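Ticket 816: Kemeys tongue and groove paneling, boards cupping after installation
Status: Pending customer response
Product line: Kemeys interior paneling, prefinished
Supplied by: Bolevard

The customer reports that boards installed on a north-facing wall in January have cupped along the lower courses. The order was for 1,000 linear feet, of which 654 have been installed. The remaining boards are stored flat in the same building. Boards above the window line are not affected.

The customer was asked to state the moisture content at delivery, the acclimation period, and the fastening method.

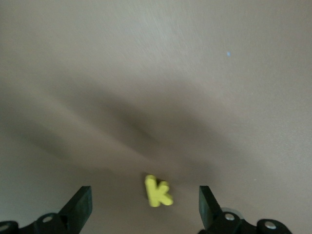

Lucyna Krajewska
The boards stood in the room for two days before we put them up. The meter read 9 percent on the stored bundles this morning. We blind nailed through the tongue at every stud, as the Jornia instruction sheet says. There is no vapor barrier behind the lower courses. Do we have to take the whole wall down?

Technical Services response:
Removal of the whole wall is not advised at this stage. The reading on the stored bundles is within the accepted range for interior use, and the upper courses may remain in place. The absence of a vapor barrier over the masonry section is the more likely cause of the movement. Please remove two boards from the lowest course and take a reading on the back face of each.

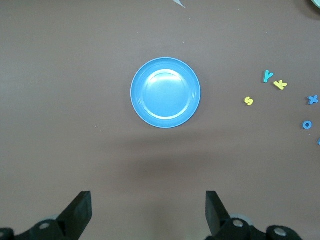
Readings should be taken at both ends and at the center of each board, and entered on the Skamus claim form with the bundle numbers. Do not sand or refinish any cupped board before the claim has been reviewed.

Assigned to: Vasilis Kneževič
Next action: Review back face readings on receipt of the form.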